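Reading Room > Short Stories > The Low Note

The Low Note

My aunt left me her accordion and her hatstand, and I had room for the hatstand.

I should say straight away that I had never played the accordion, or wanted to, and that I had spent a good part of my childhood hiding from this particular one in the pantry. It was a Carko, red as a letterbox, with mother-of-pearl on the keys (or something that did a fair impression of it) and a strap that smelt of lavender and old biscuits. She had played it at every wedding, christening and harvest supper in Mitgate for as long as I'd been alive, whether or not she had been asked.

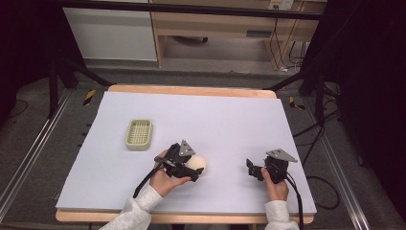
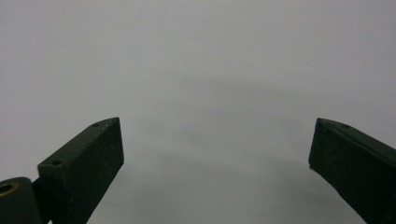 It came to me in May, in the back of my cousin's van, wedged between a mattress and a birdbath. My cousin carried it up all three flights, set it down in the hall, said it weighed more than his eldest, and went off to be sick of stairs somewhere else. I put my coat over it. For a fortnight I walked round it sideways every time I went to the kitchen, and then one evening, with the rain coming down and nothing much on, I undid the catches to see whether she had left anything in the case.

She had. There was a packet of throat sweets, a hymn sheet, a comb, and a page torn from an exercise book with a tune written out in pencil, in the big round notes she used for teaching children. Across the top she had put "Tanui, for when it's mended" and underlined it, hard enough to go through the paper.

Well, I didn't know what Tanui was. A person, a place, a dance? And I didn't know what wanted mending either, so of course I had to put the thing on and find out. It took me a while to get my arms through the right way round. I pulled, and it breathed in, a long leathery breath like a big dog settling down by the fire, and I pushed a key, and there in my hall, among the coats and the gas bill, was my aunt. I don't know how else to put it. It was the sound of her coming up the path.

I sat down on the stairs for a bit after that.

Then I went up the keys in order, as you would, and they all spoke, some more sweetly than others, until I tried the buttons on the other side, and the lowest one I could find gave nothing but a sigh. I pressed it again. It sighed again. The pencilled tune, as far as I could work it out, came home to that note at the end of every line.

The woman at the music shop in town sold guitars, mainly, and looked at my case as if I'd wheeled in a goat. She wrote an address on the back of a receipt and told me to go in the morning, when he was in a better mood. It was above a shoe shop called Irkard, up a stair so narrow that I had to go first and haul the Carko up behind me, bump by bump, apologising to it. A card on the door said Matěj Matoušek, Free Reeds, Please Knock Loudly. I knocked loudly. A voice told me there was no need to shout.

He was a long, stooping man with his glasses pushed up into his hair and a second pair on his nose, and he cleared a space on the bench with his forearm and opened the lid before I'd got as far as my name. And then he stopped, and his whole face went soft.

"This is hers," he said. "You are the nephew from the pantry."

I said I supposed I was.

He made tea, in glasses, very strong, and told me he had looked after the Carko for more than 13 years, and that he had been asking her to let him see to the low reed for the last two of them, and that every time she had said next month, next month, she had a wedding on. "You cannot do a wedding without the bottom note," he said. "But she did. She sang it! She would get to the end of the line and sing it herself, like a cow in a barn, and everybody thought it was part of the music."

I laughed until I had to put the tea down, for I remembered it. I'd been at those weddings. I had thought it was part of the music too.

He took the pins out with a pair of little pliers, laying them in a saucer as he went, and lifted the halves apart, and I saw the inside of it for the first time. I had expected something like a piano, I think, or a clock. It was all rows of small wooden blocks with metal tongues along them, as neat as a spice drawer, and he told me that in this one there were 106 pairs, and that he knew a fair few of them by temperament. Some went sharp in cold weather. A couple in the upper row quarrelled if you played them together. The low one had simply worked loose from its wax, and a shred of something was caught underneath it. He drew it out with tweezers and held it up to the window.

It was confetti. A tiny silver horseshoe, gone dull at the edges.

"Whose wedding?" I said, and he shrugged and said in this town it could be anyone's, and put it in my palm.

While the wax was warming on its little ring I remembered the page, and brought it out, and asked him what Tanui might be. He swapped his glasses over and read it through with one finger tapping on the bench. Then he read it again. The wax had started to smell, a lovely smell, like church with the door open, and he didn't seem to notice.

"It is a boat," he said at last. "It was a boat. It took people across the river to the dances, before the bridge. She sat in the front with this on her knee and played us over, and the boatman complained it made us ride low in the water." He turned the page to see if there was anything on the back. There wasn't. "I did not know she had written it down. I asked her many times what she was playing, and she said it was only the boat."

I didn't like to ask him what I wanted to ask him, and I think he was grateful. He saw to the wax. He ran it along the edge of the block with a small spoon, as steady as you please, and bent close and blew on it, and we both waited while it went from clear to cloudy. My tea had gone cold, and I drank it anyway to have something to do.

When it was all pinned together he held it out to me by the straps. I said no, no, he must, I could barely find the way in. But he shook his head and put the page up against the glue pot where I could see it, and came round behind me to show me where my left hand ought to live.

I played it dreadfully. I played it so slowly that you could have got across the river and back and had your supper. Somebody in the shoe shop dropped something, and started to hum, and gave it up. But I got to the end of the first line, a good deal later than I should have, and felt about for the button, and he leant over and moved my finger down by one.

Back to top | Write to the Reading Room | © The Reading Room, July 2026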